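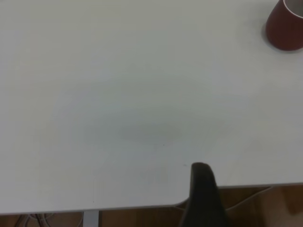
Week 4 - budgeting a bench cell (notes, A. Luangrath)

Arm price is never the whole price. Rule of thumb for this module: arm 40%, gripper and wrist camera 25%, rest is table, cabling, spares, training.

Fingers wear. Order spare pairs with the first PO, seperate line.

Quotes to compare: Fendier, Zevero. Fendier leaves out delivery, check teh small print. Lead time roughly 30 days, so order before the December shutdown.

Measure reach BEFORE choosing a table.

Draft budgets due 2/16/25, one page, VAT shown.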